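Filed under: Dev Notebook / Handhelds & Ports

01/07/2024

Back at the Normont port after the break, and I spent the whole morning on the turn timer bug (yes, that one, Anselmo, I can hear you groaning). On the handheld build the enemy phase hangs for a beat whenever a healer has nobody in range. I'd blamed the pathfinding. Wrong! The healer was checking every tile on the Trudville map, all 479 of them, before giving up, and then doing it again for the second heal spell. I've put in an early exit and the pause is gone on my unit. Haven't tried it docked yet.

While I was in there I looked at Celeste's balance sheet for the archers. She wants base accuracy at 90 and I had it at 100 from some test in December that I clearly forgot to undo. Set to 90 now. Archers feel mean again but they miss once in a while, and the Esine bridge fight is so much better for it – I lost my knight twice and had a great time.

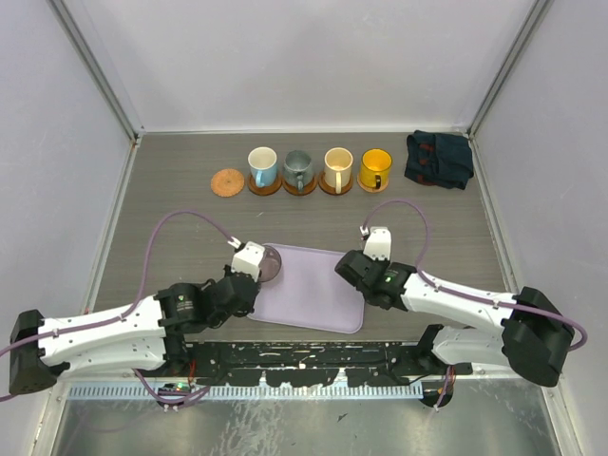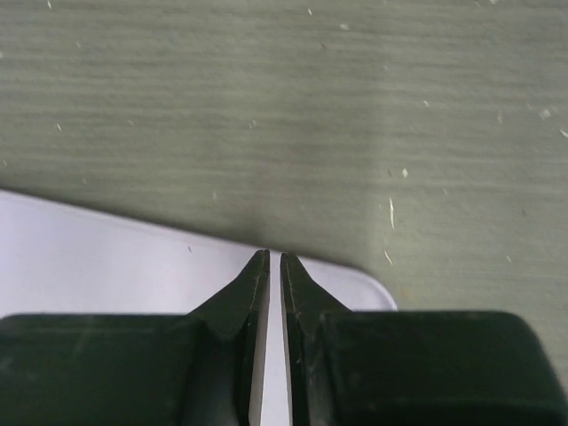
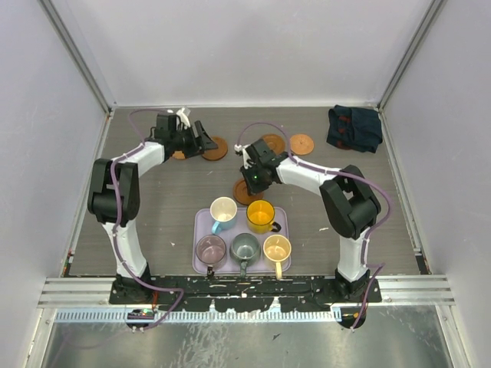
Mugs and coasters, tabletop, both arms.

After lunch, fonts. The small text in the unit menu is still too thin on the handheld screen, and Conceição's heavier version fixes it except that "Counterattack" now runs over the edge of its box. I tried squeezing the letters and it looked awful, so I made the box wider and moved the stat icons over a bit. Zulmira, if you hate it, the old layout is still in the Hartley branch, just switch it back and tell me.

Save files: old demo saves load fine, but chapter 2 saves lose the shop stock. I think the shop list gets read before the chapter flag is set. Poked at it for an hour, got nowhere, went and played the bridge map again (testing!!).

For tomorrow: docked mode check on the healer fix, shop stock, ask Aurora whether the victory tune is meant to loop.

Comments

Zulmira Nogueira: Wider box is fine by me. Can the icons go up one pixel though?

Aurora Quintela: It's not meant to loop! Play it once and fade. I'll send a new file.

Anselmo Moya: I did groan. Nice catch on the healer.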